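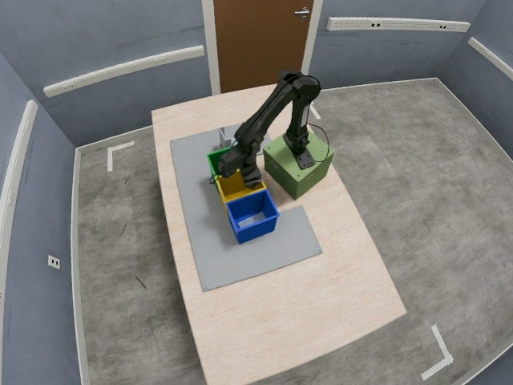

Wooden table, green, yellow and blue bins.

Prirkgate Residents' Association
Minutes, general meeting, December 23, 2022
Held in the hall, Moen Street end. Opened 6.40 pm, a bit late, key trouble again.

Present: 40 on the sign-in sheet. Quorum met.
Apologies: as per list at the door.

1. Previous minutes
November minutes taken as read. One correction — the drain quote was from Daltau, not Zender. Fixed. Moved, seconded, carried.

2. Matters arising
Street light outside the lower carpark still out. Reported twice. Council reference number to be chased up.
Noticeboard glass replaced. New lock is stiff, needs a squirt of something.
Letter re speeding on Moen Street went off, no reply yet.

3. Kerbside bins
Long discussion. Main complaints:
Recycling missed twice on the top side of the hill. Trucks not coming down the laneway when cars parked both sides.
Contaminated loads — nappies and soft plastics mostly. Stickers left on lids, some residents didnt know what the stickers meant.
Green waste going out weekly over summer or not? Two different answers from council. Secretary to get it in writing.
Bins left out for days on the footpath, pram users having to go on the road.
Suggested that the flats share a bin bay behind the garages. Owners of the back units not keen because of smell. Left open, revisit next meeting.
Agreed: one-page flyer to all 126 letterboxes, plain wording, collection days on the front, what goes where on the back. Magnet version too dear.

4. Drain, lower carpark
Two quotes in. Daltau cheaper but can't start till after the break. Zender can start sooner, doesn't include resurfacing. Question from the floor whether either covers the cracked pit lid. Not clear from the paperwork. Both to be asked.
Motion to accept Daltau subject to pit lid being included. Carried, 6 against.
Sandbags to stay where they are meantime. Please don't take them for garden beds.

5. Money
Hall hire paid. Insurance renewal due, figure not in yet.
Sausage sizzle took $115 after costs. To go toward flyer printing.
Some discussion about whether to put subs up. No motion.

6. Community garden
Tap is leaking at the join. Washer tried, no good, needs a plumber.
Three plots free, waiting list to be contacted in order. Tomatoes going missing again.
Compost bays full. No more lawn clippings untill they've been turned, sign to go up.

7. General business
Dogs off lead on the oval before 8 am. Council ranger's number to go on the noticeboard.
Request for a second bench at the bus stop. Shade more of a concern than seating, several said. Write to council for both.
Hall fridge — whoever owns the esky bricks in the freezer please collect.
Urn needs descaling.

Actions
Secretary: green waste answer in writing, light reference number, bench and shade letter.
Works group: pit lid question to both firms, plumber for garden tap.
Flyer group: draft round by email before printing.

Next meeting date to be advised, hall bookings not open yet.
Closed 8.25 pm. Chairs stacked, lights off.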